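2026-03-16

Continuing from the last entry. Question for this week is still the same one: which of the small kitchen chores can we call "ready", and which ones do we only wish were ready. Seul-gi Baek wants one page for the Stoltden people by the end of the month. I am writing down everything here first and will cut later.

State of the chore list:

- put object in cup: 1,600 demonstrations recorded, 1,778 is the target for this task (the number comes from the Pridetti plan, I did not choose it)
- take object out of cup: not started
- wipe table: started in October, stopped, see old notebook
- fold small towel: recorded, policy is bad
- stack cups: recorded, policy is acceptable on one cup size only

Before recording I checked the hand-held grippers. The left pad has a torn layer on the inner side. The strip is peeling away and sticks out at the top, then hangs down along the block. Right pad surface is intact. 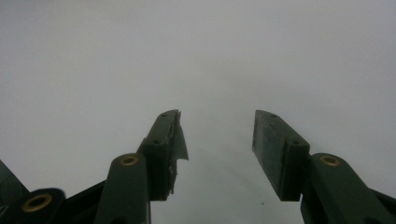 *Pads before start, fingers open. Tear is on the left finger, inner edge.*

I am not sure how much this matters. For a hard object with flat sides probably not much. For something round I would expect it to matter, because the loose strip can fold under the object and then the contact is not where we think it is. Also the strip can show up in the finger camera at a different place each time, and the policy may learn something about the strip. I had this problem in Chiba with a piece of tape, and it took me two weeks to find it.

Decision: do not record final data with this pad. Ask for two new pads, not one, so left and right have the same age. Mark all gripper episodes from the last batch as "pad unknown" until somebody goes through them. I looked at 40 of them and could not say from the video when the tear began. In some the object covers the place, in others the finger is too dark.

TODO: write the pad check in the start list. We have a check for battery, cable, and clock, but nothing for the pads. It should be the first line.

**Egg and cup**

Bare fingers for this part, with the mounts strapped on the hands. The mounts record the hand motion and the fingers do the work, so the pad problem does not touch these episodes. The object is the egg-shaped one, the cup is the orange one. Only the left hand does the work. Right hand stays near the front edge of the table and should be quiet.

I wrote "should be quiet" because mine is not always quiet. When I concentrate on the left hand, the right one makes small movements by itself. Seul-gi says it is fine and that people are like this. I would prefer to have it clean, but if we want the model to see real people then maybe she is right. Leave it for now, discuss on the call.

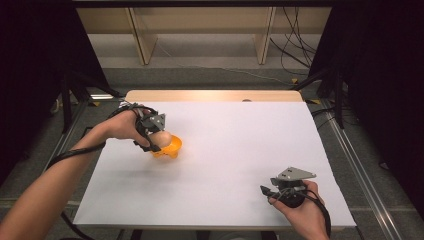

*Left hand with the egg shape over the cup, right hand empty.*

Some things I noticed while doing the task many times:

1. I do not look at the egg when I let go. I look at the rim of the cup. The head view then has the cup in a good place, and I think this helps more than we planned for.
2. The release height is different every time. Sometimes I let go just over the rim, sometimes I go lower. For a person both are fine. A policy that takes the average of the two may hit the rim. Proposal: choose one height and write it in the instruction.
3. The cable on the left forearm pulls a little when I turn the wrist inward. After a while I turned the wrist less, without deciding to. So the data has my habit in it, and the habit comes from the cable. Try a longer loop at the elbow.
4. Straps: the left one needs to be tighter than is comfortable. If it is comfortable, the mount moves on the hand.

**So, can the machine do it?**

My opinion today, for the page:

Putting one known object in one known cup on a clear table – yes, I would show this to a visitor and not be nervous. With a cup it has not seen, I would be a little nervous. With a real egg I would not do it at all, the object we use forgives too much. With a real sink, with water and plates on top of each other, we are far away, and I think we should write this in plain words. Last time the page said "near-term" and the Stoltden people understood "this spring".

The chore at home is also never one step. Somebody who puts eggs away opens the fridge, moves the milk, finds one egg is cracked, takes a paper towel, wipes, and continues. We have recorded one of these steps and it is the easiest one. Hirnar has a number on their slide, 1,000 hours, after which they say kitchen tasks will be solved. I do not know how they arrived at this. I would like to see what they count as one task.

For the shop floor I am more positive. Same part, same tray, same light, and a person nearby who can take over. The wear of the pads will be the real question there. If a pad tears in the middle of a shift and the robot continues, who notices? Our own start list did not have it, and we are the ones who should know. I would put inspection of the fingers in the proposal as a separate item, with hours for it.

Seul-gi read the part above and wrote in the margin: "too negative about sink, fine about pads". I keep the sink as it is.

**Open points**

- new pads, left and right, same batch
- longer cable loop on left arm, test with wrist turned in
- fix release height, write it in the instruction, record a small set with it and compare
- go through the last gripper batch and find the first episode with the tear, if this is possible
- ask Hirnar what one task is
- right hand quiet or natural: decide on the call
- wipe table: find the old notes and see why we stopped. I remember it was the cloth, but I want to read it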